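Demonstrations, week two

30 January 2024

We are up to 2,961 demonstrations. I said in my last post that I'd write up how the collecting works day to day, because a few people asked and because most of what I read before starting was about the model and hardly mentioned the person holding the controls.

There are 3 of us on it this month: me, Danai Pappas and Dionysis Mitsotakis-Vlachou. Stela Roman looks after the training side and tells us what she is short of. We work in shifts of 60 minutes and then swap. I used to go longer, but my movements got lazy near the end and Stela could pick it out in the plots.

The job we call Hadgu is a kitchen set. Small items have to be moved between a board and a tray, following a short written instruction. The person on shift reads the instruction, drives the arm through it, brings the arm back to the start and saves or discards. Then the objects get moved and we go again. Moving the objects takes more of the hour than driving does.

We keep a layout sheet so that we don't all put things where it feels natural. I'm right-handed and left alone I would put everything in easy reach on the same side every time. Danai does the opposite without meaning to. The sheet fixes most of that — it gives a rough position for each item and we fill in the angle ourselves. 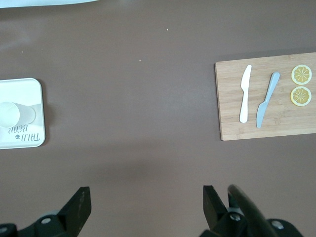 Knives have been the slow part of Hadgu. They are thin and they lie flat, so the fingers have to come down close to the surface without pressing into it, and a small error in height means a miss or a scrape. Two of them side by side is harder again. With the white one and the blue-grey one this close on the board, there isn't much wood between them for a finger to go into, and you have to decide early which side to come from. Dionysis turns the wrist before he goes down. I tend to turn it on the way. Stela wants both, as long as each of us is consistent within a session.

Discards are the other thing I wanted to mention. At first I threw out any run where I hesitated. Stela asked me to stop doing that. A run with a missed grasp and a clean second try is useful to her, and we now tag those instead of deleting them. What we still throw out is anything where the instruction and the action don't match, such as picking up the wrong knife. Those are easy to make late in a shift and hard to find afterwards, so we check the text against the replay before saving.

I've also started writing the instructions in batches the night before. When I made them up on the spot I used the same four verbs over and over. Danai's are better than mine. She writes the way she would talk to someone in her own kitchen, and it makes for odd wording sometimes, but Stela is happy with odd wording.

Next is more work with the tray as the starting point, and then a second pass on the layouts we did in the first few days, before the sheet existed.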